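This site uses cookies to keep it working and to see which pages are read. Accept all | Manage settings

PRESS RELEASE
11 Aug 2021

Gralley to bring robot arms into its prep kitchens, with no cuts to kitchen hours

Gralley, the contract caterer, is to put robot arms to work at the stoves of two of its kitchens this autumn. The arms will take over part of the batch cooking at the Dolliser and Adams sites, mainly adding ingredients to pots on the hob and moving pots between burners.

The work is being done with Plurside, which writes the software that controls the arms and is training them in computer simulation before any equipment is fitted.

Gralley employs 30 people across the two kitchens. The company has agreed with staff that no job will be lost and no contracted hours will be reduced as a result of the change. That agreement runs for 18 months from the day the first arm is switched on and will then be reviewed with staff representatives.

Batch cooking was chosen after kitchen teams were asked which parts of the shift they would most like to hand over. Standing at the hob came top at both sites. Cooks said they spent long stretches leaning over hot pots, often while orders were waiting to be checked and packed behind them. Several also mentioned sore shoulders and minor scalds to the hands and forearms.

Under the new rota, cooks will still plan the day's dishes, prepare and weigh ingredients, taste and season, and decide when a pot is ready. The arm will work from trays set out by the cook. A cook will be able to stop it at any time using a button at the end of the counter, and it will not run unless a trained member of staff is in the kitchen.

"People asked me two things straight away: is my job safe, and will I be told off if it goes wrong," said Chantelle Mokoena, head of kitchens at Gralley. "The first answer is in writing. The second is no. If the arm drops something, that is a fault to be logged, the same as a broken oven."

Early shifts will change the most. At Dolliser the first cook currently starts alone to get the stocks and sauces going. From the autumn that shift will start later and two people will work it together. The early start allowance will continue to be paid to those who receive it now.

Every cook at both sites will be given 10 hours of paid training, split between the simulator and the kitchen itself. Those who want to go further can apply to become a station lead, a new role on a higher rate of pay. Station leads will set up the arm at the start of the day, keep the fault log and speak directly to Plurside's engineers. Kitchen porters can apply as well as cooks.

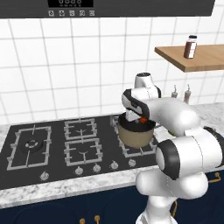 Reading time: 3 minutes

The simulated kitchen lets Plurside practise the same small job over and over, such as lowering the gripper to a pot on the right-hand burner of a gas hob. Cooks from Dolliser have been sitting in on these sessions and have already asked for changes. One was to the order in which ingredients are added. Another was to how far the arm may reach over the counter while someone is working beside it.

"We had the arm coming in from the side that suited us," said Eduardo Pacheco, who leads the project at Plurside. "The cooks pointed out that it was where they stand to stir. We moved it in the simulation the same afternoon, and it will be fitted that way."

Not every task will be handed over. Frying, work with knives and all allergen-controlled dishes will stay with kitchen staff. Gralley has no plans to use the arms in its serving areas.

Dolliser will be fitted out first, with Adams to follow once staff there have completed their training. Dates for each kitchen will be given to teams before they are made public. Menus and prices for Gralley's customers will not change.

Notes to editors

Gralley prepares meals for offices, colleges and day centres.

Plurside develops control software for robot arms used in food preparation.

Interviews with Chantelle Mokoena and Eduardo Pacheco can be arranged through the Gralley press office. Visits to the Dolliser kitchen will be possible after fitting is complete.

ENDS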